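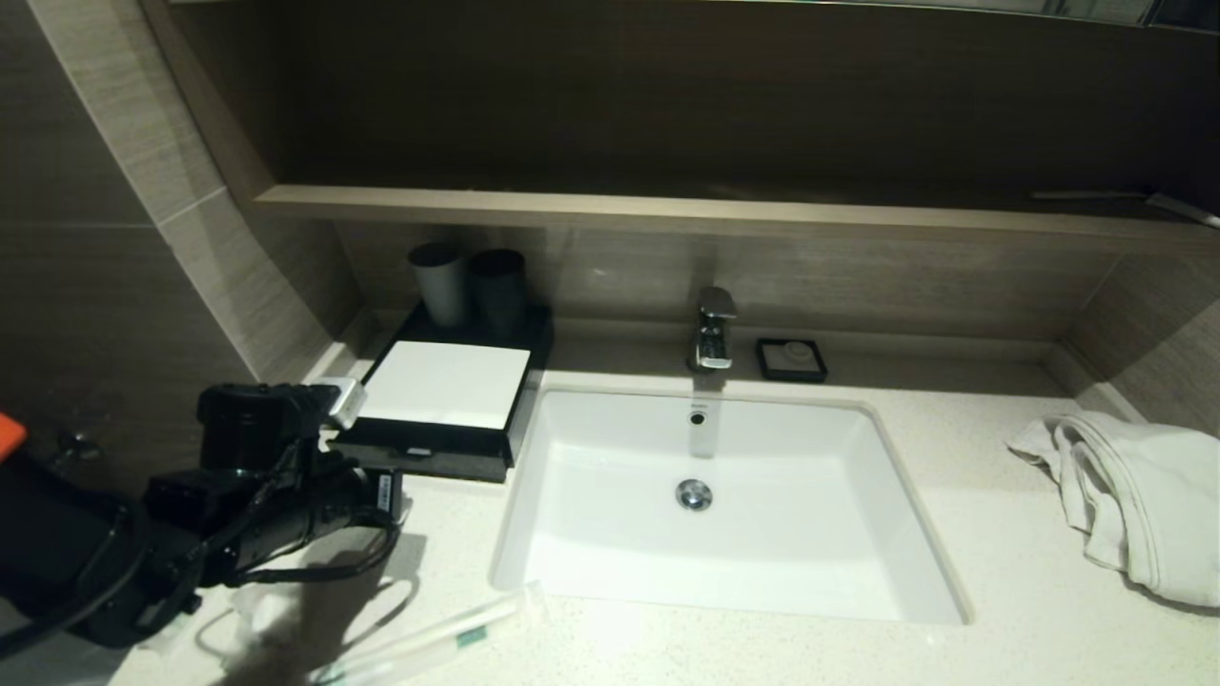
1/ 接着说预算的事。上次发完好多人私信问到底要花多少,今天一次写完,手机打字,错别字见谅

2/ 背景简单讲:酒店客房卫生间台面整理,毛巾、牙刷、杯子、收纳盒补货。第一期只做台面,地面和马桶不碰。老板原话是“先把洗手台搞明白再来要钱”

3/ 所以第一笔钱只批了2条臂。我报的是8条,砍得挺狠。回头看也行,8条到货我们连放的地方都没有

4/ 报价找了三家。Cluklow 最便宜,但夹爪要另算,线缆也要另算,加完就不便宜了。Pellcombe 整套报,含备件,交期11周。Cestitz 只肯租,最短租半年

5/ 我个人倾向 Pellcombe。11周是长,可备件写进合同里了,前两家磨这个磨了快一个月都没松口

6/ 夹爪这块多说两句。别只看臂的价格!!指头是耗材,指尖的垫片也是耗材。台面是石头的,蹭来蹭去,一套能用多久厂家都不肯给准数。我按每条臂备足一年的量报的,财务问为什么一条臂要配这么多“手指头”,解释了二十分钟

7/ 台面高度、水槽边沿到柜子的距离,这些一定自己量,不要信图纸。我们第一版底座就是照图纸订的,矮了一截,返工费自己掏的

8/ 选场地也算钱。台下盆、碎点石材台面、毛巾随手一堆,这种才像真客房。样板间摆得太整齐,在那儿测完到店里还得重来一遍,两遍人工
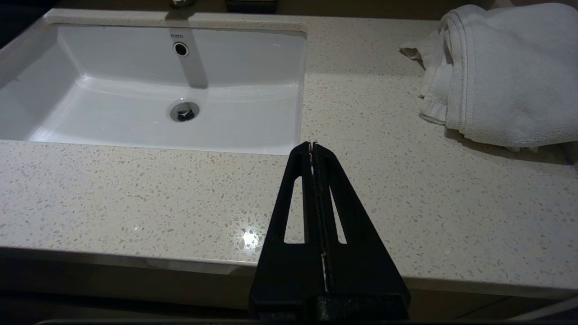
9/ 相机怎么买
头上一个,腕上一个,两个都要。腕上那个别省,夹爪离台面就那么点距离,头上的看不清指尖。石材反光很烦,选型的时候让厂家拿样机到现场看,别在他们展厅看,展厅灯光都调过的

10/ 线。线。线。预算表里单独开一行。延长线、扎带、拖链、备用接头,零零碎碎加起来吓人。我第一版写“杂项”,被打回来了,活该

11/ 消耗品也要列:牙刷、香皂、杯子、毛巾。牙刷我一次订了60支,带包装的那种,包装会皱会破,得一直换新的。别小看,采购走流程比买臂还慢

12/ 有人问为什么不直接用 Ó Súilleabháin 那套整机。看过,底盘太宽,我们最小的房型卫生间门都进不去。大房型可以考虑,明年再说

13/ 人工怎么算:一个人操作,一个人复位台面。复位的人最容易漏报,可是每一轮都要重新摆,杯子摆回去,毛巾重新弄乱(对,弄乱也要人)。半天下来腰是真的疼
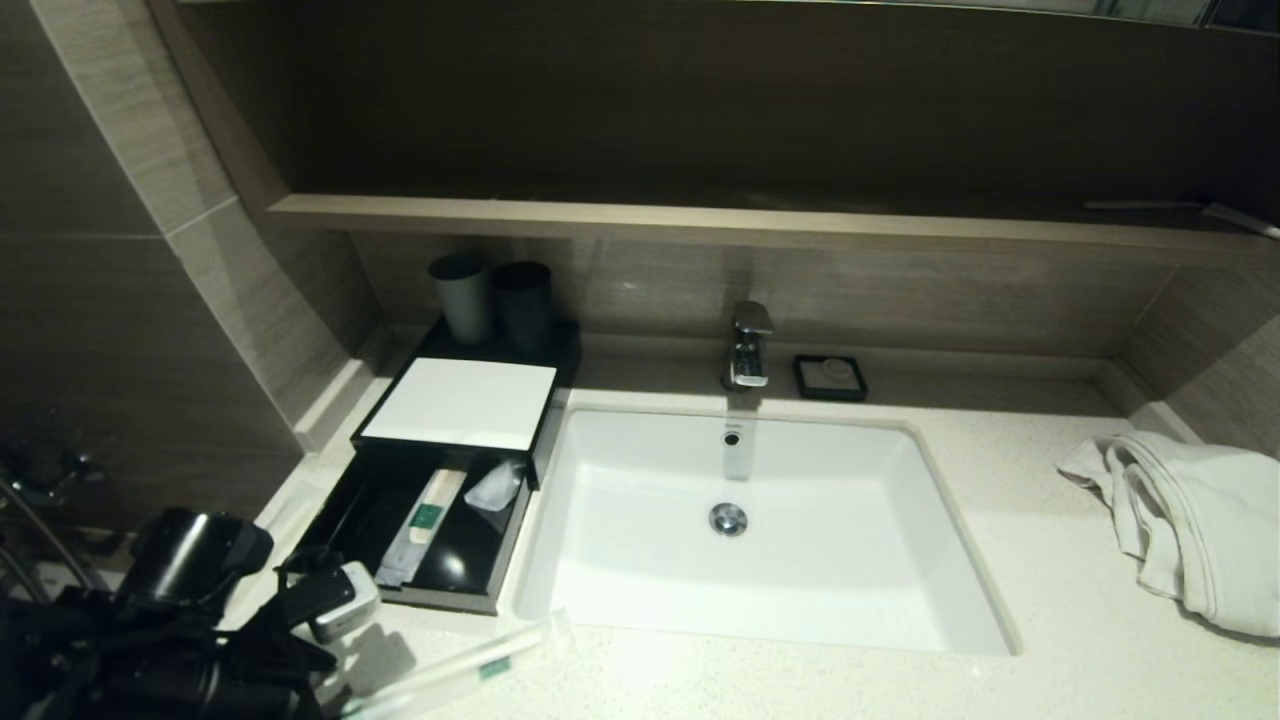 【采购清单 · 第二期】
14/ 第二期准备加抽屉类的东西,收纳盒带抽屉的,拉开、放牙刷、推回去。设备上要加的不多:
备用指尖,再补一批
收纳盒同款多买几个,拉坏了好换,一定同一批次,不同批次抽屉松紧不一样
台面防护垫,臂底座下面用
腕部相机备件一个

15/ 付款方式:能分期就分期。我们谈的是到货付一半,验收再付一半。验收标准自己写,写细一点,“能正常工作”这五个字... 哦是六个字,吵起架来一点用没有

16/ 保险问一嘴。臂砸了水龙头算谁的,合同里没写就是算你的

17/ 租还是买?只做三个月就租。打算做一年以上的买,租金滚起来很快。中间地带我也没想清楚,在等 Cestitz 改报价,他们说下午给,到现在还没给

18/ 表格模版整理完放出来,价格那列会删掉,签了保密的。有做客房方向的可以留言对一下耗材单价,我总觉得指尖买贵了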